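Inspection checklist, gripper comparison in simulation – second round
Nestville, 2018-07-07
Filled in by: Stijn Boersma
Read by: Kastriot Jurić

The list is to be completed before any gripper model is allowed to go from the simulated flat to the real arm. A box with x means I have checked it myself. An empty box means it is open, and the comment says what is missing. Models under test are the Karkitska two-finger and the Ngubane hand. Both are driven by the Woter controller.

## 1. Before starting the simulator

- [x] Controller settings are saved under a new name, old file is kept
- [x] Speed limit is set to the same value for both arms
- [x] Force limit is set to the same value for both grippers
- [ ] Mass of the gripper is entered from our own weighing

*Comment:* For the Karkitska I have entered 486 grams, which we have measured on the bench scale with the cable on. For the Ngubane we still use the number from the supplier's drawing. Please do not compare the wrist load between the two models until this is repaired. I made this mistake in the first round and lost an afternoon with it.

- [x] Emergency stop in the operator window works with mouse and with keyboard
- [x] After a stop, the arm stays where it is and the fingers keep their position

*Comment:* The second point was not so in the older controller version. There the fingers opened at each stop. With a simulated cup it does not matter much, but on the bench we have a person's feet under the gripper.

## 2. Two-finger gripper

- [x] Fingers open and close evenly
- [x] Fingers do not pass through each other when closed with no object
- [x] Fingers do not pass through the floor
- [ ] Contact with round and smooth objects is believable
- [ ] Approach near furniture is checked from both sides

*Comment:* The open point on round objects is mainly the vase. When it is lying on its side near the foot of the cabinet, there is not much room between its bottom end and the green frame, so I want the approach to come from the mouth side. I ask that the fingers are open before the arm goes down to the floor, and that the planner treats the glass door as a solid wall. Now it treats it as solid only if the door is set to "closed" in the scene file, and one has to remember this.

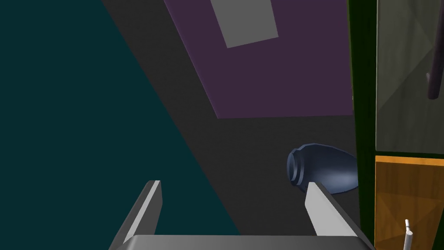

Kastriot Jurić does not agree that round objects should hold back the whole gripper. He writes that the friction value for glazed surfaces was copied from rubber on wood, that he would expect any two-finger model to look bad with it, and that we should mark the point as a fault of the material table and continue. He also asks me to repeat the test with the slower closing speed before I blame the finger shape.

*My answer:* I accept the part with the friction value. I have now a separate line for it in section 5. But I would like to keep the box empty, for the reason that a person who reads only the boxes should not think the gripper is ready. The slower closing speed I have put in the plan for the next run.

## 3. Both arms together

- [x] Left and right arm have different names in the log
- [x] Self-collision is switched on for upper body, both arms and both grippers
- [x] One arm stops when the other arm is stopped
- [ ] Keep-out zone over the counter is correct
- [ ] Small objects on the floor are known to the planner

*Comment:* The keep-out zone is drawn as a box, and the box is straight to the room. The right arm has a free way over the green countertop in most tasks, but the zone ends before the laptop with its open screen. I propose to make it longer towards the window, so that no finger comes over the keyboard from above. The things on the floor are a different matter. The two brown sticks are too thin for the planner grid, and it simply does not know them. For the real room my rule is that the floor is cleared. For the simulation I would leave them lying.
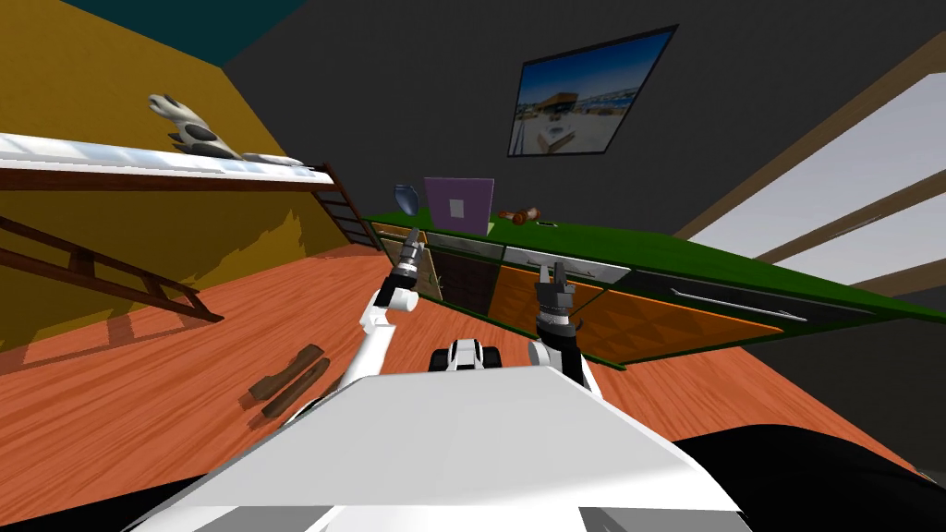 The planner grid can be made finer, but then the controller is late with its answers, and a late controller is for me the bigger danger. I measured a longest delay of 193 milliseconds with the fine grid. The limit which we agreed with Woter is lower than that. So the coarse grid stays until September, when the new computer should be in place, and until then the empty box stays too.

One more thing to the multi-fingered hand: "slightly open" is not a defined position. Two of our scripts use it and each means another angle. Please use the named positions from the shared file – rest, half, full – and no others.

## 4. Log and recording

- [x] Log starts before the first movement
- [x] Every contact is written with time, finger and object name
- [x] Disk has space for the complete session
- [ ] Log entries from both grippers can be read by the same script

*Comment:* The session log had 1444 entries and the reading script stopped at the first one from the Ngubane model, as the finger names contain a space. I have corrected it by hand in a copy. The original log is not touched.

## 5. Open points

| Point | Who | State |
|---|---|---|
| Weigh the Ngubane hand with cable | Stijn | open |
| Friction value for glazed surfaces | Kastriot | open |
| Slower closing speed, two-finger | Stijn | planned |
| Keep-out zone longer towards the window | Stijn | drawn, not tested |
| Glass door solid in all states | Kastriot | open |
| Finger names without spaces | Stijn | open, workaround in a copy |

## 6. Release to the real arm

- [ ] Karkitska two-finger: not released
- [ ] Ngubane hand: not released

*Comment:* Kastriot would release the two-finger for soft objects only, with 3 supervised runs and a hand on the stop button. I could live with that if the weighing and the friction value are done first. Kastriot, please write your yes or no directly under this line, and not by e-mail, so it stays together with the list.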